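Second-hand clothes and where they go: group project report

Shabnam Shaikh and Gilberto Ccori

Why we picked this

Everyone in our year buys second-hand now, or says they do. We wanted to know what happens to the stuff that doesn't sell. Original plan was to follow one bag of clothes from donation to the end but that was too big for the time we had, so we cut it down to one shop and one sorting depot.

What we did

Spent three afternoons at the Majimbun charity shop, back room mostly. Shabnam did the tally sheet, Gilberto talked to staff. We logged every item that came in while we were there – type, main fabric off the label, condition, and which pile it ended up in. Then one visit to Privora, the depot that takes the shop's leftovers. They let us ask questions but not look at their books, fair enough.

Total logged: 348 items. Should have been more but we lost a sheet in May and didn't want to guess.

What we found

Tops are by far the biggest group. T-shirts, vests, school polos. Most of them cheap when new, so the shop can't charge much and they hang there for weeks. The manager told us anything not sold after 6 weeks comes off the rail and goes in the Privora bags.

Coats and jeans go fast. Knitwear depends on the weather (we were there in a warm spell so our figures for jumpers are probaly too low).

Labels were a problem. Lots cut out, or washed so many times you can't read them. We put these down as "unknown" and it became our second biggest fabric category, which is annoying but is also a result in itself.

At Privora everything gets sorted again by hand. Good stuff gets sold on, cotton goes for wiping cloths, the rest is shredded for stuffing. The supervisor said mixed fabrics are the hardest thing to find a use for. Poly-cotton especially. She reckons people think it all gets made into new clothes and very little of it does.

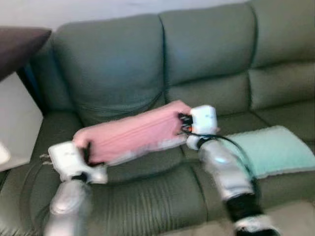

Problems

Conditon grading. We used good / ok / poor and the two of us did not agree on what ok meant until the second afternoon. First afternoon's grades are Shabnam's only. We should of done a practice run.

Also one shop is one shop. Majimbun is near the station and gets a lot of office wear, another branch might look totally different.

If we did it again

Weigh the bags as well as logging items, as the depot works in kilos and we couldn't compare anything. Ask for the shop's sales sheets at the start. Go in winter too, for the coats and jumpers.

Thanks to the shop staff for putting up with us and for the tea. Tally sheets are in the appendix, minus the lost one.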